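Última actualización: 2022-11-14

Fitoterapia y evidencia. Tema 4: leer un caso clínico sobre suplementos
Apuntes de clase, prof. Wen-hsiung Cheng

Lo que entra: qué es un caso aislado, qué se puede sacar de él, interacciones. Lo de farmacognosia ya se vio en septiembre, no se repite.

1. El caso aislado

Un paciente, un producto, un desenlace. Sin grupo de comparación. Sirve para avisar (sobre todo de efectos adversos raros) y para generar hipótesis. No sirve para decir "funciona". Ojo con el titular de prensa: el caso dice "mejoró tras tomar", el titular dice "se curó gracias a". Subrayad siempre la preposición.

Preguntas mínimas al leerlo:
- diagnóstico confirmado cómo y por quién
- tratamientos previos y cuánto tarda cada uno en hacer efecto (efecto retardado, cae siempre)
- curso natural de la enfermedad: ¿fluctúa?, ¿remite sola?
- dosis, extracto, lote. Si pone "gotas de hierbas" y ya, mal
- qué más tomaba. Casi nunca lo ponen todo
- seguimiento: meses, años, nada

2. Forma farmacéutica

Tintura, extracto fluido, aceite, cápsula. No son intercambiables aunque la planta sea la misma. Tintura = extracción hidroalcohólica, mirar la relación droga:disolvente. Aceite esencial NO es tintura y no se toma por boca porque sí. El cuentagotas engaña: el tamaño de la gota cambia con la viscosidad y con la punta, así que "20 gotas" no es una dosis hasta que sepamos los ml.

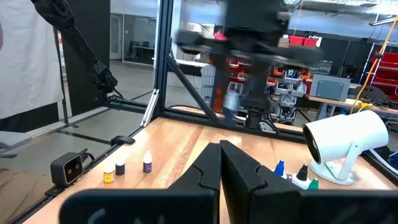
3. Biodisponibilidad

Lo que pasa en placa no pasa en sangre. Mucho compuesto vegetal se absorbe poco, se conjuga rápido en intestino e hígado y sale. Por eso un estudio celular con concentraciones altísimas no dice casi nada de una infusión. Ver cuántas veces por encima de lo alcanzable en plasma trabajaron los autores. Si no lo dicen, apuntarlo como debilidad.

Piperina y similares: suben la absorción de algunas cosas, tambien la de fármacos que no queremos subir. Enlaza con el punto 5.

4. Caso para trabajar: Povdale

El boletín Povdale publicó el relato de una paciente con dolor articular que tomó Clastine (extracto seco, 1000 mg al día) y dejó el antiinflamatorio. A los 4 meses, sin dolor. Lo firma la consulta Coetzee.

Qué falta:
- escala de dolor al inicio. No hay
- empezó fisioterapia la misma semana (lo dice en el penúltimo párrafo, buscadlo)
- regresión a la media: se empieza el suplemento en el peor momento, luego baja solo
- la consulta vende el producto. Conflicto de interés sin declarar

Comparar con la serie Drirndale: 83 pacientes, tampoco hay control. Más gente no arregla el diseño. En la serie además se pierden los que abandonan y nadie los busca, con lo cual el porcentaje de mejoría sale inflado.

Lo discutimos en grupo en el aula 2044. Traed la hoja rellena, no en blanco como el año pasado. 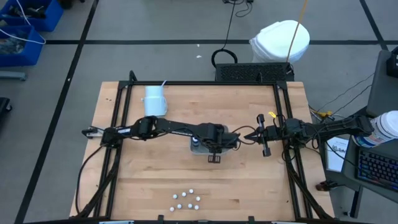
Mesa de madera clara con estructura metálica negra.

5. Interacciones que hay que saberse

- Hipérico: inductor de CYP3A4 y glicoproteína P. Anticonceptivos orales, ciclosporina, anticoagulantes. También síndrome serotoninérgico con ISRS
- Ginkgo: riesgo de sangrado, datos mixtos, prudencia antes de cirugía
- Regaliz: hipopotasemia, sube la tensión. Cuidado con diuréticos y digoxina
- Cúrcuma a dosis de suplemento: precaucion con anticoagulantes y con vía biliar obstruida. En la comida, otra historia
- Pomelo: inhibe CYP3A4 intestinal. No es suplemento pero lo pregunto igual

Preguntar al paciente con nombre concreto. Si decís "¿toma algo más?" contesta que no, y luego lleva tres botes en el bolso.

6. Para entregar

Media página. Elegid un caso publicado, aplicad la lista del punto 1 y terminad con una frase que diga qué estudio haría falta después. Referencia completa, con año y páginas. Enlaces a blogs no cuentan como referencia.

Contacto: Wen-hsiung Cheng, en horario de tutorías | Material para uso docente | Volver arriba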